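Pleltside Family Learning Program
Progress Report to the Fladurwood Fund, Second Funding Period

Filed under: Grants & Reporting | Early Years | Family Learning

Purpose of this report

This report describes the work carried out under the Fladurwood Fund's grant to the Pleltside Family Learning Program between the end of the first funding period and the close of August. It covers enrollment, the home lending service, staff training, spending and the changes we propose for the months ahead. A full statement of accounts has been sent separately.

Enrollment and attendance

The program enrolled 335 families during the period, against an agreed target of 270. Most of the growth came from the Zovberg neighborhood, where the new evening session drew parents who work day shifts and could not attend before. Enrollment at the original Pleltside site was level with the previous period.

Attendance was less even. Morning groups held steady through the spring but fell sharply once the school year ended, when many families had older children at home and no place to leave them. We now admit older brothers and sisters to all sessions. This has helped, although it has also made the rooms noisier and has put pressure on floor space at Zovberg – a matter we return to under next steps.

The waiting list for the infant group remains open. Families on the list receive the monthly activity sheet and may use the lending service while they wait.

Home lending service

The lending service allows a family to borrow a set of play materials for up to 30 days. Each set is built on a part of daily life such as breakfast, laundry, shopping or bedtime, and comes with a short card of words and questions that adults can use while playing. The cards are printed in four languages. Kitchen sets were the most requested of all, and we were unable to meet demand for them in the first half of the period.
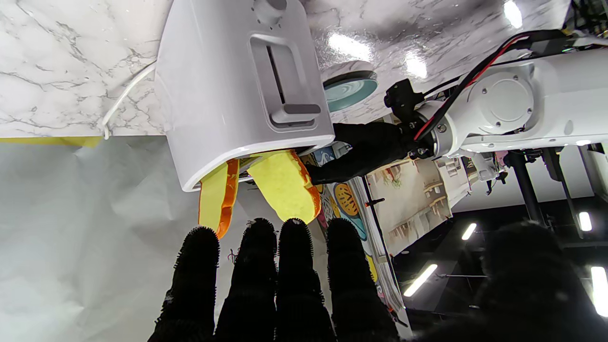 White toaster with two slices of play bread.

Returns were generally prompt. Missing pieces were the main problem, as small parts are easily lost between home and center. We have moved to clear zippered bags with a contents list sewn inside, and staff now check each set with the family at the desk. Repairs and replacement parts were charged to the materials line of the budget, which had been set too low in our original proposal.

Parents were asked to fill out a short form when returning a set. Many reported that the word cards were the most useful part of the service. Several asked for longer cards, and a smaller number found the existing ones too wordy. We plan to test a folded card with a short side and a long side before printing any more of the current version.

Staff training

All session leaders completed the early language course supplied by Ó Flaithearta, our training partner. The course ran for 4 sessions, with a practice visit between each. Leaders were observed in their own rooms and received written comments afterward. The practice visits took more staff time than we had planned, and two morning groups were led by substitutes as a result.

One session leader position at Zovberg was vacant for much of the period. It has now been filled. The salary savings were held in reserve and have not been moved to other budget lines.

Spending

Spending was within the approved total. Rent and staffing were on budget. Materials were over budget for the reasons given above, and printing was under budget following the decision to delay the new word cards. We ask the Fund's permission to cover the materials overspend from the printing line. No additional money is requested.

Difficulties

The heating at the Pleltside building failed twice during the winter, and sessions were moved to the library hall at short notice. The landlord has replaced the boiler. Our registration records were also kept in two different formats at the two sites, which delayed the preparation of this report. A single format is now in use.

Next steps

In the coming period we intend to:
– seek a larger room for the Zovberg evening session
– add further kitchen and shopping sets to the lending service
– complete the trial of the folded word card
– open a second infant group if a suitable leader can be hired

The last item depends on staffing, and we will write to the Fund separately before making any commitment to families.

Comments (3)

Zovberg parent: Very glad to see the evening session is staying. Will the larger room have parking?

Library regular: Can grandparents borrow the sets, or does it have to be the parent who signed up?

momof3: Please keep the short cards!! My husband reads them off the fridge while he cooks.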